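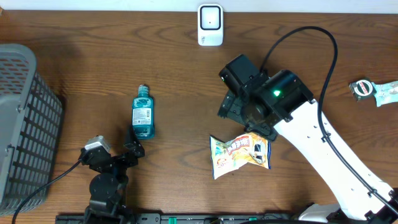 Progress report to the Pirevard small grants program: Welcome Basket project, Inga Street pantry

Thank you again for your support, and for your patience while we found our feet. Since the last report we have packed 100 baskets for people moving into the Clalla units, and 16 more are promised for October. We have spent $585 of the grant so far, nearly all of it on toiletries and snacks, and the receipts are in the attached folder.

We still pack on the wooden table against the white wall, with a grey plastic basket kept at the left-hand side so that everyone reaches the same way. Toiletries such as mouthwash stay upright on the table until we've checked the label and the cap, and only then do they go in. It's slower than the old free-for-all, I'll admit, but we had 11 leaks last winter and only one this time.

Snacks have been the happy surprise. Families at Pralmont told us the bright little bags were the first thing the kids went for, so we've moved some of the money we'd set aside for tea towels across to them — I hope that sits well with you. The bags crush easily, and we lay them flat on the table while the boxed items go into the basket.

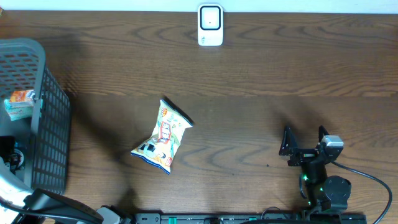

Will the grant cover the baskets for the October move-ins?
The remaining funds will cover everything that goes inside them, but the baskets themselves will come out of our own budget. Our supplier has held last year's price for us.

Next on our list is a printed packing sheet to go up by the door, plus a second shelf for toiletries.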